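Home Contents Safety Set-up Care Parts Contact

Section 3: Setting up the wrist camera and fingers on the Allcombe table cell

Good news first: this is the enjoyable bit of the set-up, and you need very few tools!

1. Press the stop button and wait for the arm to settle.
2. Wipe both finger pads with a dry cloth, working along the ridges.
3. Open the gripper fully from the Grewal panel and bring up the wrist view. Both fingertips should show in the lower corners, with clear table between them.

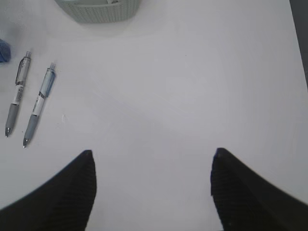 4. If one finger shows much more than the other, slacken the camera clamp a quarter turn, nudge it across and tighten again. Tiny movements go a long way.
5. Lay out a few everyday things for the first trial. Pens are brilliant for this, as they show up a crooked grip straight away.
6. Set the trial speed to 15 and run 3 slow approaches, stopping short of the table each time.

CAUTION: Keep hands off the table while the arm has power, even at trial speed.

NOTE: Cables at the wrist need enough slack to follow a full turn. Turn the joint slowly both ways and watch the loops as it goes. If they pull tight or rub, re-clip them before going any further. 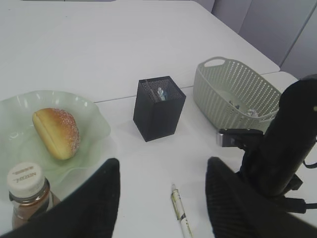
Vorkholm adds that the slack is worth checking again after the first long run, when new clips have had time to bed in, and that a tight loop will pull the camera out of line well before it shows any wear.

7. Save the camera position. Code 113 on the panel means it has been stored, and you're ready for your first proper pick!

NOTE: Change the finger pads every 3,000 grips, then repeat steps 2 to 4. Spare pads come from the Stutbridge depot in matched pairs, so fit both together.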